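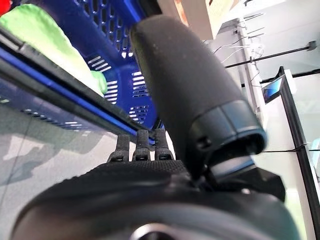
Setting up the wrist view and teaching your first soft pick

By now you should have the Drasten hand bolted on, the cable clipped along the arm and the software installed on whichever computer you've set aside for it. If you're still at the bolting stage, do go back and finish that part first, as I'm going to assume from here on that everything powers up and that the fingers open and close when you press the buttons in the side panel.

I've had the Drasten on my own arm since March, and I've taught enough people to use one that I have a fairly good idea where the sticking points are. The printed guide is decent on wiring and rather thin on everything that comes after it, so what follows is the order I work in at home. Take your time over it, put the kettle on, and don't feel you have to get through it all in one sitting.

What you'll need

The hand and arm, fitted and powered
A soft item to pick up (a flannel, a small towel, an old cushion cover)
A plastic basket or tub with sides that don't bend too easily
A table you can walk all the way round
The Yoshida viewer, which comes in the box on a little card with a download code

Step 1. Open the viewer and get used to the angle

Start the viewer and choose "wrist" from the list on the left. The first time I did this I spent a good while tilting my head, because the view sits so close to the hand that one padded finger looks enormous and the three fingertips beside it look like little stubs. You get used to it surprisingly quickly. Move the arm slowly by hand (it should be in free mode, with the motors relaxed) and watch how the table slides past the fingertips. Five minutes of this is well spent.

Don't worry if straight things look tilted. The edge of my table runs down the picture on a slant, and the basket leans over as though it's about to tip out its contents. Leave the picture rotation alone in the settings, however tempting it is! The teaching routine expects the view as it comes, and if you turn it round your left and right corrections will be swapped.

Step 2. Sort out the light and the table

Glass tables can be a nuisance. Mine shows the floor pattern through it and picks up a bluish reflection from the basket as well, and the finder tool will sometimes draw its outline round a reflection when you wanted the real thing. If you have a plain cloth or a big sheet of card, lay it down for your first few goes. You can take it away later once you know what a good outline looks like.

Bright walls behind the table are the other thing to watch. Go to Brightness and set it to 60, then nudge it down a touch if the background still washes out. Judge it by the padding on the big finger: when you can make out the fine speckle in it, you're in the right place.

Step 3. Set the grip

Open the Grip page and pick "soft". There are sliders for speed and for squeeze, and the one that matters today is squeeze. I set it to 21 for towelling and leave it there. Thin cotton wants a bit more and anything fluffy wants a bit less, but you'll find your own numbers, and it's worth jotting them down somewhere — the software forgets them when you switch profiles, which has annoyed me more than once.

Close the hand on nothing and look at the three small fingertips. They should come in together. If one is lagging, run Finger Check from the same page, wait until it finishes, and try again.

Step 4. Teach the approach

Put your cloth in the basket with a bit of it hanging over the side, so there's something easy to get hold of. Press Record, then guide the arm by the forearm section, keeping your own hand well away from the cuff at the base of the big finger, where there's a gap that can nip.

Come in from above and to one side, slowly, and stop when the fingertips are level with the rim of the basket. Press Mark. Carry on down until the cloth is between the big finger and the small ones, and press Mark again. Those 2 marks are all the routine needs for the approach, and adding extra ones only makes the movement jerky.

Now close the hand, lift straight up, and press Stop.

Step 5. Play it back

Set playback speed to the lowest setting and keep a finger on the pause key. Watch the arm itself for the first run and the viewer for the second, as you'll notice different things. If the fingers catch on the slots in the basket, your second mark is too close to the side wall. Drag it inwards on the screen and play it again; there's no need to record the whole thing afresh.

Cables and other odds and ends

Have a look behind the hand while it moves and make sure nothing is trailing where the arm can hook it. The Troneck clips sold as an extra are good for this, though garden ties did me perfectly well for the first month.

Is the kit worth the money?

I paid £600 for the hand with the viewer included, and for picking up cloth and soft toys I'm very pleased with it. For anything small and hard, such as screws or coins, I'd look at the pinch version from Evbridge before deciding, as the padded finger is simply too chunky for that sort of work.

Next time we'll move on to placing the cloth down neatly, which takes a good deal more patience than picking it up. If you get stuck before then, leave a comment below and tell me your squeeze setting and what you're trying to lift.

Reece Furnival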